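Kidovholm发布Kama餐台整理手册，从电饭煲的位置讲起

Visbridge，四月——家居用品公司Kidovholm今日发布Kama餐台整理手册。手册面向厨房面积较小、做饭和吃饭共用一张台面的家庭，内容集中在一件事上：电饭煲、餐盘和其他常用物品在台面上各放哪里，做饭前怎样摆开，饭后怎样收回。手册共32页，中文版即日起可在Kidovholm各门店免费领取，也可在Ngata社区厨房的前台索取。

Kama是Kidovholm去年启动的餐台整理项目，在Visbridge老城区开展。老城区的住宅多数建得早，厨房窄，灶台旁边往往只有一小段台面，许多家庭因此把备餐、盛饭和吃饭都挪到同一张桌子上。桌子白天还要用来写作业、叠衣服、收快递。项目组在入户走访时看到，东西多并不总是最大的麻烦，更常见的情况是每样东西都没有固定的位置，每次做饭前要先把桌上的物品推到一边，饭后再推回来，推来推去，桌面越来越难收拾。

项目共有518户家庭参加，其中一部分接受了入户走访，其余家庭填写了书面问卷。问卷请住户写下晚饭前桌面上有哪些东西、哪一样最碍事、哪一样最常被挪动。被提到最多的是电饭煲。电饭煲个头大，带电源线，盖子向上翻开，放在吊柜下面会碰到柜底，放在桌子边上又容易被走动的人碰到。不少住户写道，煮饭时放在一个地方，盛饭时要端到另一个地方，端的时候内锅还烫。

手册因此从电饭煲开始。第一章建议先确定电饭煲的位置，再安排其他物品。具体做法是把电饭煲放到准备使用的地方，把盖子完全打开，看上方和后方有没有东西挡住，然后在盖子打开的状态下试着伸手盛一次饭。如果手肘会碰到墙或者柜门，就换一个方向再试。试的时候内锅里不用放米，插头也不用插上。位置确定以后，再检查电源线够不够长，线从哪一侧走，会不会横过桌面。电源线需要横过桌面的位置，手册一律不推荐。

第二章讲餐盘。盛饭用的盘和碗应当放在电饭煲的前面或者侧面，伸手就能够到，中间不要隔着调料瓶。备用的盘可以放在电饭煲后面，但要留出蒸汽散开的地方，煮饭时最好先把后面的盘移开。带边沿的盘适合放在靠近盛饭人的一侧，掉出来的米粒会落在盘里，擦桌子时少擦一块。手册没有规定盘的大小和材质，住户家里现有的盘都可以用，不需要另外购买。

第三章介绍画格的办法。先在桌面上铺一层牛皮纸，再用深色胶带在纸上贴出方格，每样东西占一格或者几格。试摆几天以后，住户会知道哪几格总是空着，哪几格总是挤着，然后再调整。胶带贴在纸上，不直接贴在桌面上，撤掉的时候连纸一起卷走，桌面不留胶印。格子不必贴得很整齐，胶带中途断开或者错开一点，都不影响使用。有些住户家里的桌子不是规则的长方形，靠墙的一边有缺口，格子可以随着桌子的形状改小。

一张铺着牛皮纸的大桌，纸上用深蓝色胶带分出方格。电饭煲开盖放置、餐盘放在前面一格，是手册中最基本的一种摆法，旁边的格子留给家里那些本来不属于餐桌、又总会出现在餐桌上的小东西，例如玩具。
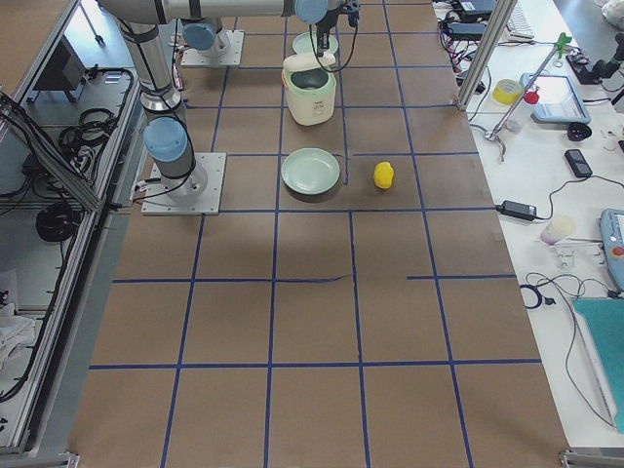

有住户提出，玩具放在饭桌上总归不合适，手册应当直接写明吃饭前一律收走。另外也有意见说，家里有小孩的话，收走以后过一会儿又会拿回来，留一格给它反倒省事，只要不靠近电饭煲就行。项目组在定稿前把两种意见都写进了手册，由各家自己选择。选择留格的家庭，手册建议把这一格安排在离电源插座较远的一侧，并且告诉孩子，电饭煲工作时不能越过自己的格子去拿东西。

第四章讲饭后怎样收。收拾的顺序与摆开的顺序相反：先收盘，再收剩饭，最后等电饭煲凉下来以后取出内锅清洗。很多家庭习惯饭后马上把电饭煲搬回柜子里，手册建议在盖子敞开的情况下放一会儿，让里面的水汽散掉，再擦干内盖和边缘。需要当天搬回柜子的，应当先拔掉电源，把线绕好，确认底部和外壳都不烫手。电饭煲不用搬动的家庭，只要把周围的格子清空，用湿布擦一遍就可以了。

桌面上铺的牛皮纸只在试摆期间使用。纸不防水，滴上汤汁以后会变软，应当及时更换。手册建议试摆期间不在纸上切菜，不把刚离火的锅放在纸上，煤气灶旁边也不要铺纸。试摆结束以后，多数家庭不再需要格子，因为东西的位置已经记住了。仍然希望保留标记的，可以在桌沿贴一小段胶带，标出电饭煲和餐盘各自的边界。

试摆的时间由各家自己定。参加项目的家庭试摆了将近八周，时间较长，是为了让不同的生活安排都能出现一遍：有人加班、有客人来、孩子放假在家、换季整理衣物。平时自己试摆不需要这么久，手册建议至少经过一个完整的周末，周末做饭的次数多，做的东西也杂，桌面上的问题比较容易看出来。

项目组对试摆期间的记录作了整理。住户反映较多的一点是，电饭煲的位置定下来以后，其他东西的位置跟着就容易定了。有些家庭原来把电饭煲放在桌子最里面，觉得这样占地方最少，试摆以后把它向外挪了一格，盛饭时不再需要把胳膊伸过一排瓶子。也有家庭试过几个位置以后，又放回了原处，只把盘从对面的柜子换到了电饭煲旁边。手册收录了这些做法，没有给它们排名次。

试摆中也有不顺利的情况。有的住户家里桌子太小，贴出的格子放不下电饭煲，格子就失去了意义，这样的家庭后来改用了手册里的简化做法，只在桌面上标一条线，线里面放电饭煲和盘，线外面放别的。有的家庭几代人同住，每个人都有自己顺手的位置，格子贴好以后经常有人不按格子放。手册建议这样的家庭先只固定电饭煲一样，其余的物品暂时不作规定，过一段时间再看。

除了日常的摆法，手册用单独的一章讲了几种特殊情形。第一种是来客人时需要多煮一锅饭。家里只有一个电饭煲的，可以先把煮好的饭盛到带盖的容器里，再煮第二锅，盛出来的饭放在原来放盘的格子里，盘临时移到桌子的另一头。第二种是桌子需要同时给孩子写作业。手册建议把作业放在离电饭煲最远的一侧，中间空出一格不放东西，煮饭时不开着盖子。第三种是家里有人手部活动不便，盛饭时需要把盘放在桌面上，不能一手端着。这种情况下，盘应当紧挨着电饭煲的前侧，盘下面垫一块防滑的布。

关于电饭煲的安全使用，手册只作简要提示，并请住户以所用产品自带的说明书为准。不同型号的排气口位置不同，摆放前应当先找到排气口，让它朝向空处，避开墙纸、窗帘和木柜门。内锅外壁有水时应当擦干再放回去。电源插头应当能够随时拔到，插座前面不堆放物品。

随手册一起发放的还有一份试摆材料包，包括可以裁开的牛皮纸、一卷深色胶带和一张记录卡。材料包分两种规格，小桌用的一种纸幅较窄，大桌用的一种纸幅较宽，领取时告诉工作人员桌子的大概尺寸就可以。记录卡正面画着空白格子，住户可以把每天的摆法写在上面，背面留给问题和意见。材料包数量有限，每户限领一份，领完以后Kidovholm会在门店公布补货时间。家里已经有包装纸和胶带的，用现有的就行，效果没有差别。

Ngata社区厨房将从本月起开设试摆时段，每天上午10点前开放。住户可以把自己家里的电饭煲和餐盘带来，在铺好纸的桌上摆一遍，也可以使用社区厨房准备的物品。工作人员会在一旁协助量尺寸，不推销产品。参加试摆不收费，不需要提前报名，人多时按到达的先后安排桌位。带孩子来的住户，可以让孩子带一件自己的玩具，一起看看它应该放在哪里。

社区厨房方面同时提醒，带电饭煲来的住户请先把内锅洗净擦干，电源线单独收好。试摆时段不煮饭，现场不供应大米。需要了解煮饭方法的住户，可以参加社区厨房原有的烹饪课，课程安排贴在门口的布告栏上。

Kidovholm表示，手册内容今后会继续修改。这一版只讲了电饭煲和餐盘，参加项目的家庭还提出了烧水壶、砧板和药盒的摆放问题，项目组正在收集做法，准备放进下一版。住户可以把填好的记录卡交到任何一家门店，或者投进社区厨房前台的纸盒。记录卡上不需要写姓名和住址，只需要注明桌子的形状和家里几个人吃饭。

手册的大字版正在制作，文字内容与普通版相同，格子图放大印刷，方便年纪较大的住户阅读。大字版完成以后同样免费发放。Visbridge以外地区的住户目前可以向Kidovholm门店索取普通版，材料包暂时只在本地发放。

关于Kidovholm

Kidovholm是一家家居用品公司，经营厨房收纳、餐具和桌面用品，在Visbridge设有布置间和门店。公司长期收集住户对小面积厨房的使用意见，并据此调整产品的尺寸。

关于Kama

Kama是Kidovholm的餐台整理项目，内容包括入户走访、书面问卷、家庭试摆和手册编写，由Ngata社区厨房协助开展。

媒体联系

索取手册样本或高清图片，请与Kidovholm新闻室联系。转载本文内容请注明出处。

读者留言

匿名读者：领了一本，第一章就有用。我家电饭煲一直放在吊柜下面，盖子开不全，用了好几年，每次都是歪着手盛饭。昨晚换到桌子上了。

匿名读者：材料包里的胶带能不能换成浅色的？我家桌子铺纸以后深色线太显眼，老人说看着眼花。

Kidovholm新闻室回复：可以用家里的其他胶带代替，能看清格子就行。浅色胶带的建议已经转给项目组。

匿名读者：请问圆桌怎么贴？手册里的图都是方的。我先按简化做法在中间拉了一条线，电饭煲放一边，菜放另一边，凑合能用。

匿名读者：第四章说盖子要敞开放一会儿，我家猫会去闻，所以还是得有人看着。希望下一版写一写养猫的家庭怎么办。

匿名读者：上午去社区厨房试摆的人不少，等了一阵才轮到。能不能晚上也开？上班的人早上过不去。

最后更新：四月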